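Skallano tabletop demonstrations: read this before you train on it

Maintained by Levente Fülöp. Card last revised 10 November 2022.

What it is

3,940 episodes of a two-armed setup being driven by hand from a pair of leader arms. The operator moves the small arms, the big arms follow, and everything is logged: joint positions, gripper commands, head view, and a short text label for the task. The tasks are kitchen and desk chores cut down to table size. Cups go on and off a mug tree, thin sticks go into tubes, mugs get hung on a rack.

We are releasing it because people asked for it. I am less sure than some of my colleagues that it shows what they say it shows, and most of this card is about why.

What people have claimed for it

An early write-up said the set "captures natural human skill". I would not put it that way. Watch a few episodes at normal speed and you see someone wrestling with a delay, overshooting, stopping, creeping back. A person hanging up a cup with their own hand takes a second or two. Through the leader arms it takes roughly 30 seconds on a bad run. What has been captured is the skill of using our remote control, and the operators had three weeks of practice at it before we kept anything.

The other claim is that two arms working at once gives you two-handed behaviour. Sometimes. In a lot of the episodes one arm waits, holding whatever it last picked up, while the other does the fiddly part. If you train on the whole set without sorting it, expect a policy that is very good at waiting.
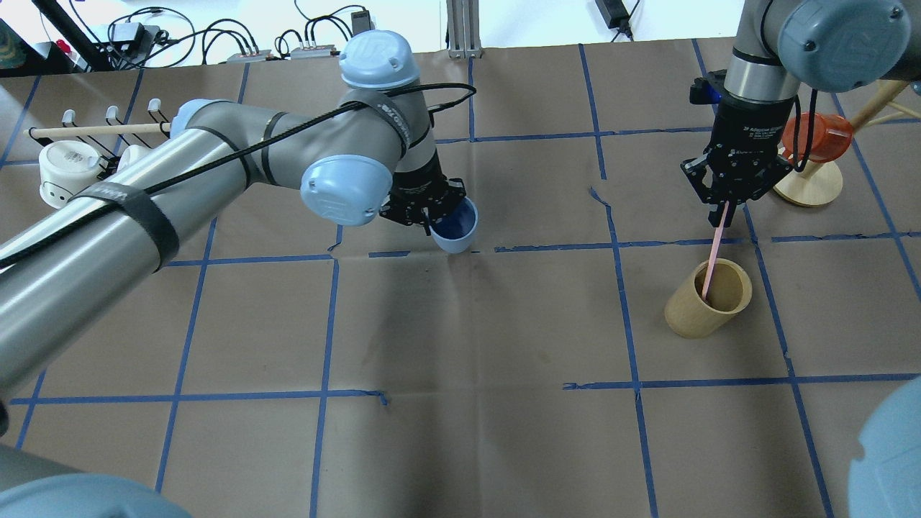 We did try to sort it. The label field "both_active" is set when both arms moved more than a small threshold in the same window, but the threshold was picked by eye in March and never revisited. An operator with a slight tremor will trip it. Treat the field as a hint.

Layout

episodes/ one folder per episode, numbered, gaps are deliberate
labels.csv task text, operator code, outcome, both_active
splits/ train and held-out lists
tools/ the Gullar replay script and the Ifans converter

Gullar plays an episode back against the logged video so you can check that the two line up. Please do check. Video and joint data come from separate clocks, and in the older folders they drift apart by the end of a long run. Ifans turns the folders into whatever your loader wants, provided your loader wants one of the two formats I had time for.

Outcome labels

"Success" was ticked by the operator, straight after the run, about their own run. Draw your own conclusions. We had a second person go over part of the set, and they were harsher, mostly on the stick tasks, where a stick that leans on the rim of the tube had been counted as in. The second opinion is in labels.csv as "outcome_b" where it exists. Where the two disagree I would believe outcome_b.

Known problems

There were 5 operators and one of them did far more than their share. Held-out lists are split by episode and not by operator, so a good held-out score may only mean you have learnt that person's habits.

The table, the tape and the lighting hardly change. I have seen numbers from the Cemon baseline quoted as evidence that it copes with new settings. It has been tested on this table.

Failed runs were thrown away for the first part of the collection and kept afterwards. Anybody studying recovery from mistakes should start at the folders listed in splits/with_failures.txt.

No force readings. They were logged for a while, the units were wrong, and I removed them.

Versions

Version 3 drops the duplicates and fixes the swapped left and right labels. If you published on version 2, your left arm was our right arm.

Bug reports go in the issue tracker with the episode number. Requests for more data will be read, but I would like to see someone get a fair result out of this lot first.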